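30/09/2018 - bottle and cap day, bench by the window

Good session today, and I want to get it down before I forget which container did what. The aim was to sort out the empties for the refill shelf: which ones get reused, which ones go to recycling, and which ones we keep just because they are lovely to handle. I had planned on an hour and stayed most of the afternoon!

Started with the caps. Liv had already soaked the labels off the first crate, so all I had to do was check threads and seals. The Fagerlund jars are as good as ever. Two turns and they sit tight, no wobble at all. The Nivo ones are fussier - the lid wants to cross-thread unless you turn it backward first until you feel the little drop, and then go forward. Once you know that trick they close beautifully. I've written it on tape on the inside of the cupboard door, so please leave it there.

Next came the squeeze test, my favorite part. Fill with 1000 ml of water where the container will take it, close it, lay it on its side on a paper towel and leave it for 16 minutes. Then look for a damp patch. Smaller containers get filled to the shoulder. Three failed, all of them at the collar and none at the tip, and that surprised me. I would have bet on the tips.

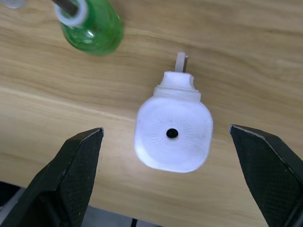

I'm more and more convinced that we should store by neck size and forget about sorting by color or by what used to be inside. Tormod has been saying this since we moved in and I have been stubborn about it. Today I tried it with one drawer and it took no time to find a matching cap. He can gloat when he reads this.

White plastic and green glass both look great on the oak-toned tabletop, by the way. I know that isn't a test result. It does make me want to do the drawer labels properly, with decent handwriting, and maybe a small drawing of each neck.

Weighed the whole reject box before closing it: 1351 g, box included. Halvard wanted the number for the recycling sheet, so there it is.

Still open:

- Sławomir has the thin gasket rings from Wulo. Need to try them on the three leakers before throwing those out.
- Droppers and pumps have no home yet. The cutlery tray might do, if Signe doesn't want it back.
- Repeat the side test with dish soap in place of water. Soap creeps through gaps that water doesn't.
- Order more paper towels, the thick kind.
- Glass gets its own shelf before November, low down, with a lip on the front edge.

Drawer two is next and I can't wait - it's the one with all the tiny lids.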